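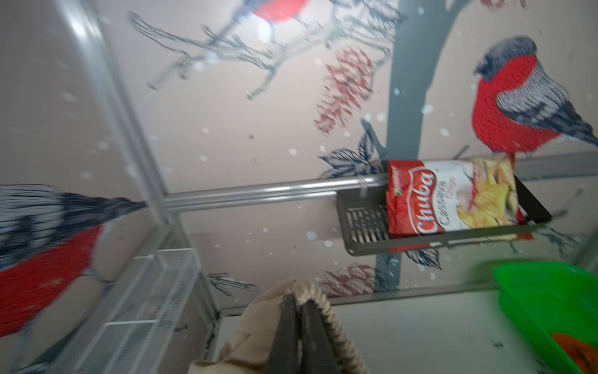
marrowfat

Going to Skanness in the off season, is it madness?

Posted Monday, February 3, 2020

Hello all, long-time reader, and I think this is only my second thread, so be gentle with me. My sister and I have been talking about Skanness for years, and now she has a stretch of vacation she has to use or lose, and it falls in March. We would be gone seven nights. Everybody I've mentioned it to makes the same face and says "but why not wait for summer," and I do see their point, but we are neither of us beach people. What we like is walking until our legs hurt, then soup, then cards. The two of us grew up in a cold house and I think we secretly miss it.

I've looked at the Ketilsson guesthouse by the harbor, the one with the green door, and they do say they're open, but when I wrote to ask about dinners I got a very short answer back that said "some nights." Which nights? Are there other places to eat? We are happy to cook if there's a kitchen we can use, only I don't want to carry a week of groceries on the ferry.

The other thing is birds. I am no kind of expert, I just like them, and my sister likes to be told what she's looking at. Bullfinches are my favorite, as anyone can tell from my wall, but I'd be happy with whatever is around that time of year. And if anybody has walked up to the top (the map says 1,812 feet) in early spring I would love to hear how the path was.

Thanks for reading all that!

Re: Going to Skanness in the off season, is it madness?

pondskater

Not madness at all, go! We went two years in a row at that time and I'd do it again tomorrow. You get the whole shore path to yourselves, and the light in the late afternoon is something I still think about when I'm stuck in traffic. The people in the shop had time to talk, too. In summer there's a line out the door and they're run off their feet, poor things.

For food, there is a shared kitchen at Ketilsson, down the back stairs past the boot room. It has two burners and one good knife, so bring another knife if you're fussy. The shop has potatoes, onions, eggs, canned fish, and very nice rye bread if you get there before lunch. I wouldn't haul groceries over. Bring your own tea and coffee, though, and something for the cards evenings, chocolate or chips or whatever you two like, as that shelf gets bare between boats.

The dinners were Wednesday and Saturday when we stayed. Lamb both times!

Re: Going to Skanness in the off season, is it madness?

gatepost_blues

I'm going to be the grump here. I went in March a while back and I'd tell a friend to wait until May. The ferry was canceled two days running for wind, and we ended up missing a wedding shower on the mainland, and my wife has brought it up on a regular basis ever since. Pondskater is right that it's quiet, but quiet also means the museum is closed, the little boat trips aren't going, and Moromari (the café up by the church, which is the best thing on the island as far as I'm concerned) doesn't open until the week of Easter.

The hill path is a stream for the bottom third of it. I mean water over the tops of your boots. Above that it's fine if there's no ice, and if there is ice, please just turn around.

If you do go, leave a spare day at the end before you have to be anywhere that matters.

Re: Going to Skanness in the off season, is it madness?

pondskater

I'll give you the ferry, that part is true and the spare day is good advice. But Moromari was open weekends when we were there! I had the almond cake twice. Maybe it changes year to year, so it would be worth a phone call.

And I can't agree about May, because in May you get the school groups.

Re: Going to Skanness in the off season, is it madness?

halfpastkettle

Can I put in a word about the bus? It's number 53 from the train station to the ferry, and in winter hours it does NOT wait if the train is late, whatever the sign says. We stood in that shelter for the better part of a morning. Some people use Zikeo to get a shared ride down to the dock and I've heard good things, but I'm not great with apps and ended up splitting a cab with a very kind couple who were going to the same boat.

For birds, take the low path past the boathouses instead of the hill. There are eiders close in, so many of them, making that noise like somebody's aunt hearing gossip. I've never seen a bullfinch on the island, I'm sorry to say. It's short of trees. You might have better luck in the gardens around the station while you wait for that bus.

Re: Going to Skanness in the off season, is it madness?

marrowfat

Oh, you are all so kind, and gatepost_blues, I hope your wife forgives you one of these days! I've read the whole thread out loud to my sister over the phone and she laughed so hard at the gossiping aunt that she had to put the phone down.

So we've decided. We're going, with a spare day at the end spent in town near the station, where I'll look in people's gardens for bullfinches and try not to get reported. I called Ketilsson this time, which was a much better idea than writing, and had a lovely chat. Dinners are still Wednesday and Saturday.

Now for my next question, and it's clothes. I've been laying things out flat to decide what goes, and I'm stuck on the orange. My sister says it's too bright and I'll scare every bird from here to the lighthouse. I say that if I'm going to sit down in a bog I'd like her to be able to find me. Is bright color really a problem with birds, or is that just something people say? And do I need a big bag? I have a 70-liter one that I could just about sleep in, and a small one that makes me leave things behind.

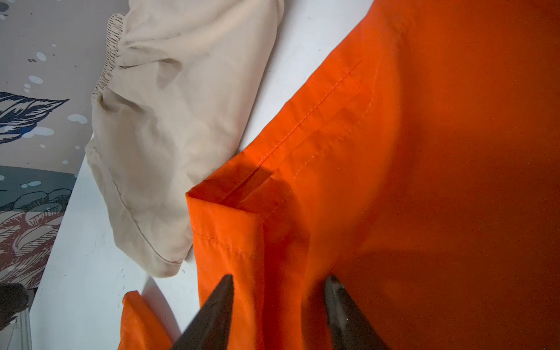 Re: Clothes and bags for Skanness

halfpastkettle

Take the orange. The eiders couldn't care less, they sit right under the ferry ramp with all that clanking going on. Moving slowly matters far more than color, in my experience, and so does not talking, which is where my own sister and I come unstuck.

Small bag. You'll be carrying it down wet steps to the boat.

Re: Clothes and bags for Skanness

gatepost_blues

I disagree about color, for what it's worth. Shorebirds on the far side were up and away as soon as my brother-in-law came over the rise in his yellow coat, and they let me get a good bit closer in brown. But for the hill I'd want bright too, the cloud comes down fast. Could you pack something dull to put over the top?

Big bag, half full. You'll want room for wet things that you don't want touching the dry things.

Re: Clothes and bags for Skanness

pondskater

Brother-in-law might also have been talking, gatepost! Mine never stops.

Marrowfat, whichever bag you pick, put a pair of indoor shoes in it. Ketilsson has stone floors all the way through the downstairs and the boot room rule is strict. And please come back and tell us whether Moromari was open, I have almond cake riding on this.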